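Mesa blanca mate: ¿plato beige y vasito azul, o cambio todo?

Publicado en Cocina y menaje – 5 respuestas ocultas por moderación

Hạnh Võ
Hola a todos, voy con prisa así que perdón por el desorden. Me mudé en March, digo en marzo, y tengo mesa blanca lisa, pared casi blanca detrás, cero adornos. Para el desayuno uso un plato redondo llano color crema y un vaso azul pequeño. Nada más. La mesa se queda libre enseguida, eso me gusta, pero mi hermana dice que parece una consulta de dentista.
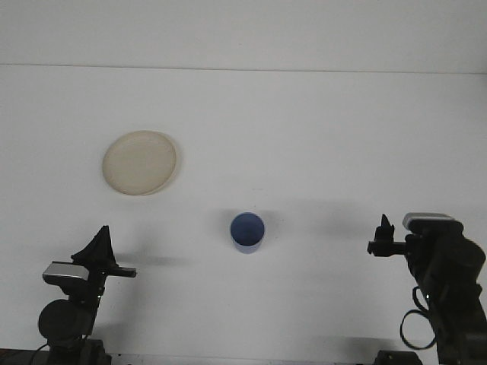

El caso es que no quiero mantel. Los manteles los acabo lavando cada martes y no tengo tiempo. Tampoco quiero llenar la mesa de cosas. Mis dudas:

– ¿el crema sobre blanco queda sucio o queda bien? De noche, con la luz de la cocina, ya no lo sé
– ¿el vaso boca arriba o boca abajo cuando dejo la mesa puesta la noche antes? En casa de mis padres siempre boca abajo, por el polvo
– ¿vaso dentro del plato o fuera?

Presupuesto poco. Vi una vajilla Tumska en Castellanos pero eran 200 y pico piezas (bueno, el juego de hostelería) y yo como sola casi siempre.

Gracias!!

Dwayne Mahmoud
Buenas. Yo no cambiaría nada. El crema con blanco funciona si el plato tiene un poco de borde, porque el borde hace sombra y lo separa del tablero. Lo que queda mal es blanco roto con blanco puro y todo plano, ahí sí parece que falta limpiar. Yo tuve eso dos años en el piso de Vodthorpe y me ponía de mal humor cada mañana.

El vaso fuera del plato, arriba a la derecha. Dentro solo si vas a llevarlo todo junto al fregadero. Y deja sitio entre los dos, que si están pegados lo tiras con la manga al coger el pan. Ya me pasó, con café.

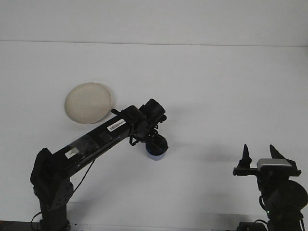
El vasito en el aire, junto al plato color crema.

De la luz: mírala antes de gastar. Una bombilla muy fría pone el crema grisáceo y el azul se come toda la mesa. Yo cambié la mía por una más cálida, de 900 lúmenes, y mejoró bastante. Costó poco. Prueba eso primero y luego ya piensas en platos.

Lo de la vajilla Tumska no lo conozco, pero para una persona compra suelto. 2 platos, 2 vasos y listo. En el mercadillo de Tamadgate hay puestos con piezas sueltas, aunque hay que ir temprano, a las diez ya no queda casi nada bueno.

vajillera_de_barrio
Sobre boca arriba o boca abajo, depende de cuánto rato esté la mesa puesta. Si la pones por la noche, boca abajo, sin duda, y lo giras al sentarte. Si la pones diez minutos antes da igual, boca arriba y ya. Eso sí, boca abajo solo con el vaso bien seco, si no se queda el cerco de humedad en la mesa y en el blanco mate se ve mucho. Lo quitas con un paño y agua templada, nada de estropajo.

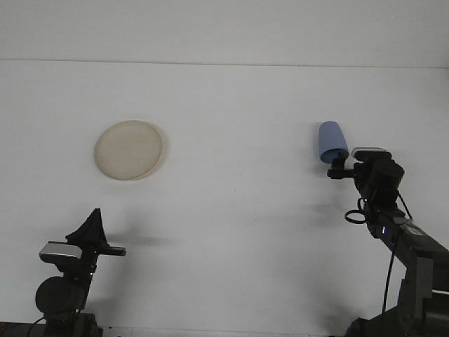 En cuanto al color, yo elegiría un azul suave y repetiría ese azul en una sola cosa más, una servilleta o el salero, y pararía ahí. Con tres azules distintos ya parece una tienda. Fíjate en lo claro que se ve el vaso por fuera con el fondo hacia arriba, un azul tirando a lavanda, y el plato arena al otro lado de la mesa sin nada encima: con eso yo buscaria la servilleta en tono arena, no en azul oscuro. Si te aburre, cambias la servilleta y no toda la vajilla. Lo del dentista de tu hermana ni caso, o que te regale ella algo.

Hạnh Võ
Gracias a los dos! Me quedo con la bombilla y la servilleta arena. Lo de girar el vaso lo hago desde esta noche, el de ayer lo dejé boca arriba y amaneció con una pelusa dentro, qué asco. Si alguien sabe de servilletas de tela que no haya que planchar que lo ponga por aqui – de las de papel ya paso.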